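Ticket 446: Print queue on Paver stalls after large PDF jobs
Status: Resolved
Opened by: Randa Awwad
Assigned to: Boris Leka
Component: spooler, second-floor printer

Randa Awwad, 9:12
Jobs sent to Paver hang at "Processing" and block everything queued behind them. Restarting the printer clears it until the next large file. Small text documents print normally. Started in April, after the driver update. The file that fails every time is the draft kitchen booklet for Makari, 84 pages, exported from Clarkik.

Boris Leka, 9:40
Cannot reproduce with the standard test page or with a text-only PDF of 168 pages. Page count is not the trigger. Please attach the spooler log and the two booklet pages where it stops.

Randa Awwad, 10:05
Log attached. It stops at the same point on each attempt:

job accepted
rendering started
rendering page 31
warning: color profile missing, using default
rendering page 32
error: filter timeout after 100 seconds
job held

Pages 31 and 32 have one full-width picture each.

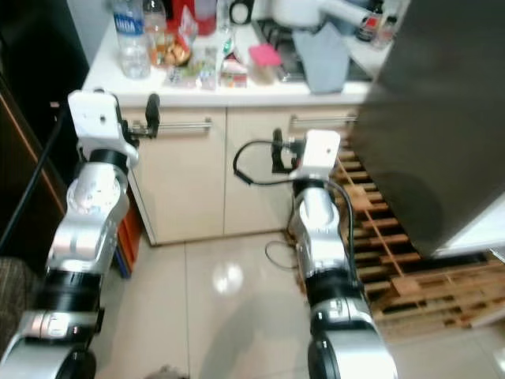 Kitchen pictures.

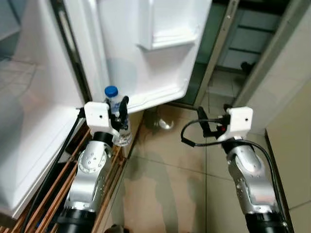 Boris Leka, 10:31
The timeout is the filter giving up, so the value in the log is only the configured limit. Raised it to 446 seconds on the print server as a test. Job still held, same page. CPU on one core stays at maximum for the whole period. Memory use is flat.

Next steps:
1. Print pages 1 through 30 only.
2. Print page 32 only.
3. Re-export with transparency flattened and print page 32 again.

Randa Awwad, 11:18
1. Prints.
2. Held.
3. Prints in a few seconds.

Haris Begović, 11:25
Same symptom on the Janevski account last month with a price list. We worked around it by using "Print as image." Output was usable but small type came out soft. Not acceptable for the booklet.

Boris Leka, 13:02
Opened page 32 in a PDF inspector. The page background has a drop shadow saved as a transparency group, and the export nests that group inside itself more than 100 levels deep. The old driver flattened these before passing the job on. The new one leaves it to the filter, which handles each level separately.

Checked the Clarkik export preset. "Preserve layer effects" is on. It was off in the previous preset.

Catalina Cabral, 13:20
I changed the preset when we moved to the new template. The web version needs the effects kept. Can we have two presets?

Boris Leka, 13:34
Yes. Added "Booklet, print" with layer effects off and flattening on. "Booklet, web" is unchanged. Timeout on the print server is back to 100.

Randa Awwad, 14:10
Full booklet printed from the new preset, double-sided, no held jobs. Shadow on the section headings is slightly lighter than on screen. Fine for a draft.

Snežana Matić, 14:22
Please keep the driver version pinned until the vendor answers. I do not want the filter changed again before the final run.

Boris Leka, 14:30
Pinned. Vendor report filed with page 32 and the log. Closing.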